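The Sorting Arm

The arm was for my mother's sewing things, though by the second winter it sorted whatever I put in front of it. I built it in the shared workshop on Potberg Street, on the bench by the compressor, where you could rent a shelf and a vise by the month. The base came from a dead Floter printer. The shoulder was cut from aluminum plate and the rest I printed.

I called it Ilska after the street I grew up on. It knew 2 moves at first, down and up. By September it could close on a button and let go of it again, usually over the wrong dish.

The man who ran the workshop sold me the shoulder motor for 55 dollars. A new Stanciu motor was 499, and he told me so each time I complained about the noise. The used one hummed when it held still. I wrapped the housing in felt and it hummed a little lower.

My mother came to see it once. She kept her coat on and stood behind the yellow line. I ran it 10 times with a spool of thread, and it picked up the spool on six of them. She asked if it could be taught to thread a needle. I said no. She asked what it did when it dropped something, and I said it went on as if it hadn't.

"Then you'll have to teach it to look," she said.

I took it home after that. The workshop closed at nine and I was doing most of my thinking at eleven. I worked in the bedroom, between the beds, because the light was good and the table was low enough to reach from a seat.
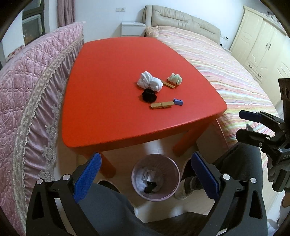
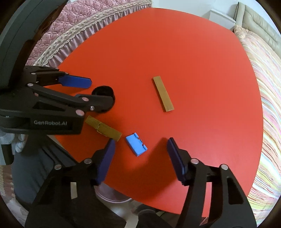 Ilska's jaws had been the trouble from the start. I had made them flat and hard, and anything with a curve to it slid out. For a week I did nothing but draw fingers on the backs of envelopes. A clothespin was the thing I kept going back to - narrow, wooden, with a metal spring across the middle, and happy to lie at any angle on a red tabletop. If the jaws could take one of those at a slant, they could take most of the sewing box.

I cut new pads and glued them on before bed. In the morning the glue was still soft at one corner, so I made coffee and waited. My mother called while I was waiting. She wanted to know if it could look yet.

"Not yet," I said. "It's getting better at holding on."

She said that would do for now, and asked when I was coming for the rest of the buttons.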